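The Maintenance Log Should Belong to the Person Holding the Tool

by Gayan Uddin

Most of what is written about hand-held grippers deals with the data. Very little deals with the upkeep, and what there is was written for arms bolted to a floor. I look after the grippers at Derkport, and I think we have copied the wrong habits from the fixed cells.

The usual plan is calendar service. Stekell, who supply our jaws, recommend a full strip every 20 working days. We followed that for a season. The trouble is that a calendar knows nothing about use. One pair may spend a week on hard parts and lids, and another may spend the same week on bedding. The first pair comes back with worn tips. The second comes back with lint packed in behind the hinge pins, and lint does more harm. It holds grit, it drags on the return spring, and the jaw stops closing square well before anything looks wrong from outside.

My position is that service should go by cycle count and by material, and that the count should be written down by the operator at the end of each session. Our log now has 2 columns for this, hard and soft. A jaw that has done 561 closes on fabric gets opened and brushed, whatever the date. A jaw on hard goods can run longer, but its tips are measured at each change.

The objection I hear most is that operators are not technicians. I accept that, and I do not ask them to open anything. I ask them to do a squeeze test on a folded cloth, check that both jaws let go cleanly, and write down what they felt. "Left slow to open" is a useful entry. "OK" is not. An operator who has closed the same jaw all morning notices a change in trigger weight long before my gauge does — I have the log entries to show it.

The second objection is cost. Bindo, the software we use for parts tracking, was set up to order on dates, and changing it took most of July. That was annoying. We then found a shelf of spare springs replaced on schedule with plenty of life left in them, and unit 211, which was never due, running with a bent link. I would sooner pay for the setup work.

Soft goods deserve their own procedure for another reason. Cloth hides misalignment. If one half of a jaw sits slightly high, a rigid block will tip and you will see it. Fabric just folds into the gap and comes along anyway. The task appears to go well and the fault stays in the tool.

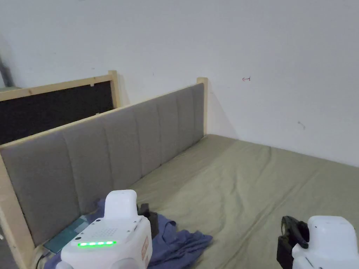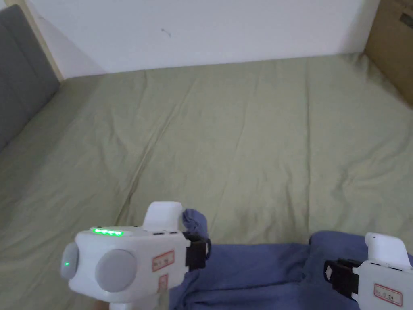
Bed work with a pair of white grippers and a blue cloth.

So the alignment check has to be done on something stiff, even for a pair that only ever handles sheets and clothes. We use a flat steel gauge and a sheet of paper. Close on the paper, pull, and compare the drag at the left and right edges of the tip. If they differ, the link is adjusted before the spring is touched. Doing it in the other order hides the fault under extra force, and the link wears faster.

Labels matter too. Every housing should carry its unit number where the operator can read it without turning the tool over. I have lost hours to entries logged against the wrong half of a pair. Left and right are not enough once the pairs get mixed, and they do get mixed.

I would also drop the practice of sending a gripper back out with a note saying "monitor." Either the jaw passes on the gauge or it stays on the bench.

Comments (3)

jawbreaker_m
We brush ours at half your count. Fleece is much worse than cotton sheeting. Do you split soft goods any further?

Gayan Uddin
Not yet. Fleece probably needs its own column. I would want a few more months of entries before setting a number for it.

R. Amarasinghe
Agree on the link before the spring. Disagree on paper. It varies too much with humidity, and plastic shim stock costs next to nothing.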